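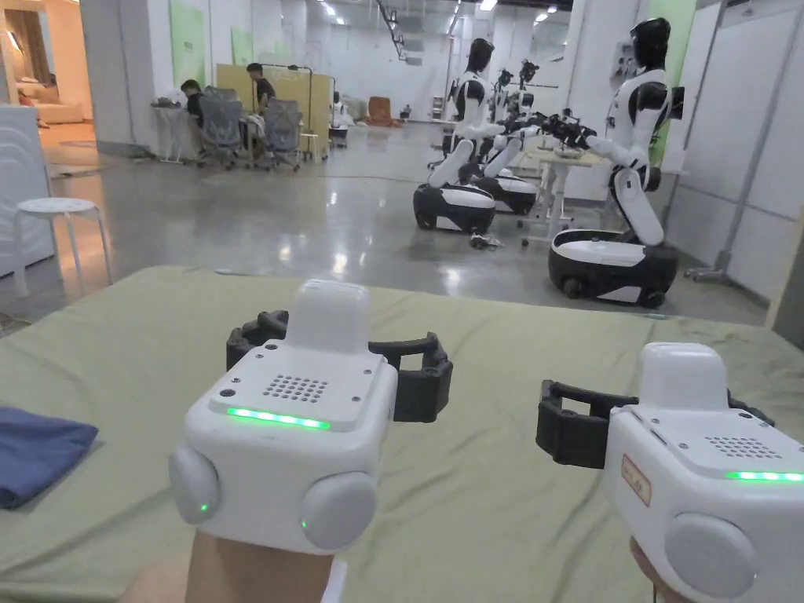 Serkero started as a complaint about folding. I wanted to teach a small arm at home to fold a tea towel, and every time I drove it with a game controller the result was slow, jerky and nothing like how a person handles cloth. So for my major project I decided to build something you hold in your hands instead, a matched pair of grippers that record what you do while you do it. Both units have a green light strip across the front edge, and I'm still a bit too pleased whenever I see the two of them glowing over the big green sheet at Drarnard. The strip was meant to be a nice extra at the end. It ended up being the part of the build I rely on most, and there's a whole section on it further down.

## Where it was built

Most of the work happened at Drarnard, the shared workshop, with the fiddly soldering done on my desk at home (better light, closer to the kettle). I had a six week block of evening bookings and used nearly all of it. The code was written wherever I happened to be sitting, including a fair chunk on the bus.

## What I set out to do

My proposal to Ezeani College had these aims:

- each gripper can be held and worked with one hand
- left and right recordings share one clock
- a full session can be run without looking at a laptop
- anything that wears out can be swapped at the bench with one screwdriver

I met the first three. The fourth I met for the jaws but not for the battery, which still needs the whole shell opened.

## The body and the jaws

The shell went through four versions. Version one was slim and looked great and was awful to hold, because all the weight sat out in front of my knuckles and my wrist ached after a few minutes. Each version after that got shorter and chunkier. The final one weighs 265 grams without its top module and feels much lighter than the first, even though it's heavier on the kitchen scales. Balance matters so much more than I expected!

The jaws are black with curved prongs. I tried straight ones first and they were fine on a block of foam and hopeless on a towel edge, which just slid out sideways. With the curve, cloth bunches into the middle and stays put. I tested this on cotton, fleece and an old rain jacket. The rain jacket still wins sometimes.

The raised module on top clips into a shallow pocket, and I got the pocket wrong twice - once too tight, once so loose that it buzzed whenever the speaker played a tone. A strip of thin foam fixed the buzz.

## Buttons and sound

There are two round buttons on the front face, one in each lower corner. One starts and stops a take, the other marks the last take as bad. I'd planned a third for battery level but ran out of pins, and I don't miss it. Each button has its own small green indicator beside it, so I can check that a press registered without hunting for a screen.

The speaker is behind a square grille on the upper face. A rising tone means recording, a falling tone means stopped. In a shared workshop the volume needs to be adjustable. I learned this on a Monday evening and had it fixed by Tuesday.

## The light strip

Steady green means both units agree on the time. If they drift apart the strip blinks, and if one loses the other altogether it goes off. In my early tests I had no strip, and I once recorded a whole evening of folding with the right gripper's clock drifting further and further behind the left. All of it went in the bin. With the strip at the front edge the warning is right where I'm already looking, next to the cloth.

Getting it evenly lit took ages. The first diffuser showed every LED as a separate dot. Moving the LEDs further back and sanding the inside of the cover sorted it, and the colour is much softer now too.

## Parts and problems

The boards came from Stalness, a small electronics shop that sells offcuts and returns, so they were cheap but not all identical. Of the four I bought, one had a different charging chip, and I spent two nights blaming my own code before I read the tiny print on it. That board is now my spare.

Other things that went wrong:

- the left jaw spring was stiffer than the right, so my left hand recorded smaller openings (fixed with matched springs)
- cable strain pulled a connector off its pads, now held with a printed clamp
- dropped packets whenever I stood with my back to the receiver - moving it up onto a shelf helped a lot

## Where it's at

I can now record a run of towel folds with both hands and replay the jaw openings as a graph that lines up properly, left against right. Replaying it on the arm is only half working. The arm gets the first fold nicely and then lets go of the second corner too early, I think because its own fingers close more slowly than mine do. Next on the list is a delay setting for that, then a battery door, then the rain jacket again.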